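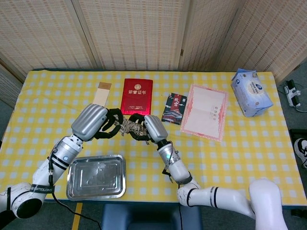
The Faklow cable kit is a set of clips, wraps and short sleeves for tidying the leads on a two-arm bench cell. I bought the 16-piece pack in May and fitted it with Somtochukwu Oyelaran over an afternoon. Wrist cables are the part I worry about most. When both hands are up and gripping the same bit of twisted material, any slack near the wrist wants to swing into the fingers. The black cable off the left arm, which runs down past the table to the floor, is the other one to watch.

**Good**

- Clips open with a thumbnail, so swapping a lead takes two minutes.
- No sticky residue on white arm covers.
- Sleeves held their shape after more than 100 cycles.

**Not so good**

- The wraps are too short for a shoulder joint. I joined 2 together and it looks rough.
- Instructions don't say how much slack to leave at the elbow. Check it at full reach before you close anything.

Chibuzor Ojo prefers the Wonent ties, which are cheaper, but you have to cut them off every service. I'd buy the Faklow kit again, with a spare bag of the long clips.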